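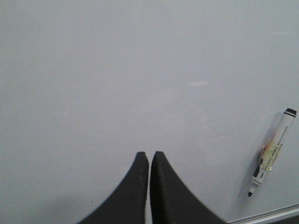
Menholm Study Guide Index

Contents

The index lists study guides, chapter summaries and discussion notes for history and biography titles, and records where each one can be read. It holds links and short metadata only. No guide text is copied into the data.

Current release: 3000 book records, 170 source sites. The release was frozen in August. Later additions go to the Hiva branch and are not covered here.

Files

books.csv has one row per title: book_id, title, subtitle, author, first_year.
guides.csv has one row per guide: guide_id, book_id, site_id, url, kind, access.
sites.csv has one row per source site: site_id, name, language, last_checked.

All files are UTF-8, comma separated, with a header row. Empty fields mean unknown. A zero in first_year is an error and should be reported.

Field notes

kind takes one of four values: summary, analysis, chapter_notes, questions. A page that mixes summary and analysis is coded analysis.

access is free, partial or paid. Partial means that at least one full chapter can be read without an account.

Subtitles are kept apart from titles. Joining them with a colon gives the form used by most library catalogs. Different editions of a book share one book_id unless the text was revised by the author.

Collection

Links were gathered with the Cokon crawler and matched to books on title and author. Matches scoring below the cutoff were read by hand by Salamatu Afolabi, who also settled duplicate titles. The matching code is kept in the Adebisi repository under match/.

Known problems

Nearly 300 links redirect to a site's home page. They are still in guides.csv and are not flagged.
Guides longer than 100 pages are sometimes split by the source site and appear as several rows.
Author names with particles (de, van, von) are sorted inconsistently.
Coverage of books not written in English is thin.

Use

Load sites.csv first, then books.csv, then guides.csv. The foreign keys will fail in any other order.

Corrections: open an issue with the guide_id and the working link.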